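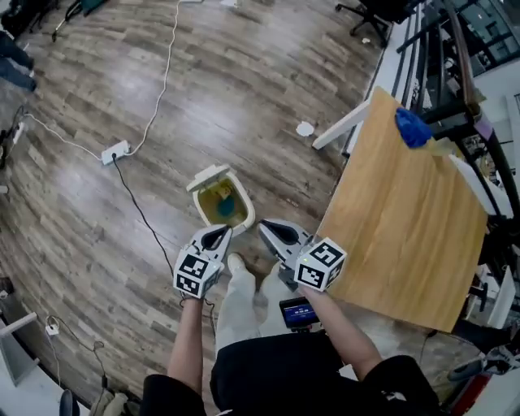

3.2 Collecting demonstrations in the workshop

Most of our demonstrations were collected in the shared workshop on Parkow, where we have a corner on two evenings a week and where the hand-held grippers were built in the first place. We had hoped in the beginning to keep every task on a tabletop, as so many of the papers we admire have done, but household chores do not stay at table height for long, and the ones our members asked for most often (emptying a bin, picking up after a child, feeding a cat) nearly all end up on the floor. The trash bin task in Figure 2 is a good case. The operator stands over a small white bin with its hinged lid already flipped back, one gripper in each hand, and the two jaws have to come toward each other from either side without knocking the rim. Each gripper carries a white cube of square markers, and for floor tasks we learned to watch those cubes closely, as it is very easy to roll the wrist while looking down and lose one of them behind a forearm.

Figure 2. Two-handed bin task, seen from the head camera. The lid is open and a marker cube is mounted with each gripper.

The grippers went through a good many versions before we were happy to lend them out. Imre Halász drew the first jaw, and Mereana Sheehan redrew it in May after we found that our early ones flexed badly when the trigger was squeezed hard. We are very fond of the current shape, and it has held up through 1,000 recorded episodes with only the inner pads needing to be replaced. Those pads are glued, and we would use screws if we were starting over.

Twenty-eight people from the workshop took part, most of whom had never held anything of the kind. Anahera Treloar gave each of them a short practice session, which we did not record, and then let them work at whatever pace felt comfortable. We did not tell anyone which hand should lead. Some operators settled on a favorite within a few tries and others kept switching all evening, and we kept both kinds of episode in the training set, partly out of curiosity and partly because throwing away a neighbor's evening felt unkind. The effect of this choice on the learned policy is taken up in Section 4.1.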